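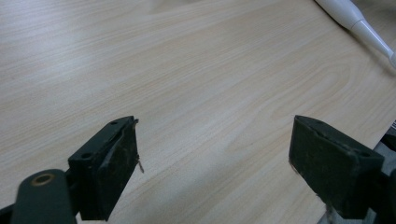
**Do I need to have done this sort of thing before?**
Any experience is fine, including none. First half hour is a practice go and you're paid for it same as the rest.

## Tabletop tidiers wanted, January, Prundlow

We need 19 people to spend a half day each putting small household things away at a table. Bathroom bits mostly, some desk stuff. Item comes out, goes on the table, gets picked up and put where it belongs, table cleared, start again. It's repetitive, best say so now. People who like sorting out a drawer tend to get on with it.

The tidying list for this round has 3,822 turns on it. 2,416 done before the break, the rest is what we need you for.

**What you'll be doing**

- laying out the items from the card for that turn
- putting them away in the order on the card (the order matters, even when it looks daft)
- clearing down and ticking the sheet
- telling Milagros if a card makes no sense. A few don't, we're working through them

**Where**

Prundlow, room 134, Ratanard building. Second door after the stairs, not the one with the blinds. Carpeted room, one square table, coats on the hooks outside please. Bikes round the back.

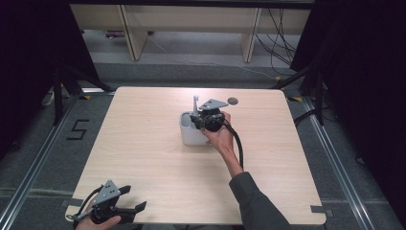

Most of your time goes on the slow part, getting something small into something not much bigger without knocking it. Steady hands help, patience helps more. You'll be working on a light wood table like this one with the little white container near the middle, and it goes back to the middle at the end of every turn. Please don't pick at the tape on the carpet either, laying it out again takes most of a morning and Alcides has done it twice. If any lifts, shout.

**Who we're after**

Over 18. Happy to stay at a table for up to 40 minutes at a stretch, breaks between. Able to read the cards, which are in English, normal size print (large print set avaliable, just ask when you book). Left handers very welcome, we're short. Glasses fine. Long dangly bracelets not so fine.

If you did the kitchen round with Brayan last autumn you can apply again. Same form, put "returning" at the top.

**Slots**

Mornings 9.15 to 12.45, afternoons 1.30 to 5. No evenings this time. You can do two half days but not both on the same day. Friday afternoons are gone already.

**Pay**

Hourly, same rate as the autumn round, paid by bank transfer at the end of the month you worked. Bring your bank details and photo ID on the day. Bus fare back if you keep the ticket. Tea, coffee, biscuits. Lunch is not included, theres a sandwich place opposite, cash only last I checked.

**To apply**

Short note to Elvira Chambi at the Prundlow front desk, or drop one in by hand. Needs:

- your name and a phone number you'll pick up
- which slots you can do, at least two
- left or right handed
- anything we should know about seating, the chair goes up and down but the table doesn't

No CV. Elvira will ring back within three working days. If you can't make a slot you've booked, ring her before 8.30 that morning so we can call the reserve list.

Questions about the cards or the items go to Milagros Castaño, same desk.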